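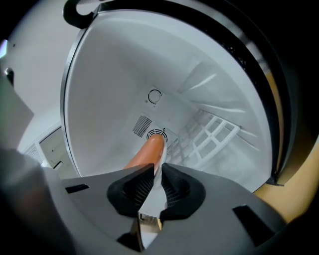 Kitchen & Appliances > Refrigerators

Hot dogs freezing at the back of the fridge

The fridge has a round dial on the back wall with a vent grille and a fan cover below it. Any hot dogs I push toward the back are frozen hard by morning. Milk near the front is fine. Is the dial set wrong or is it a bad part?
Adhiambo Mabula
Aug 3, 2021

Subira Mohamedi
Cold air comes out back there. Keep food a few inches away from the vent, turn the dial down one step and wait a day before you touch it again. Mine did the same in February — one step fixed it.

Plavov
Could be the thermostat. I paid 147 for mine with labor.

Brisitz
Just put them in the door. Opened hot dogs only keep a week anyway.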